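February, 7 in the morning

Slept badly, up before the heating. Houshang Ghaffari rang from Medlow to say the delivery is 2 boxes short, so I'll pay him 530 and settle the rest later. Had the corner table to do before opening. The lemon oilcloth marks easily - tea mostly. 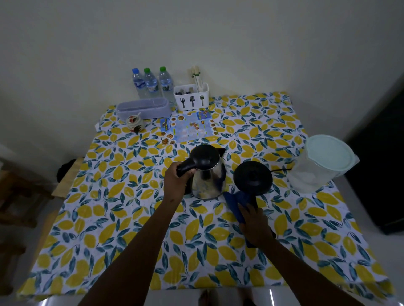
Why not just buy a new cloth? A new one is 40, and this one still wipes clean.

Moved the chopsticks next to the menu so people stop asking for them. Need more napkins and a card for Husik. Back was sore by noon, so I sat down for a while and did the gas bill.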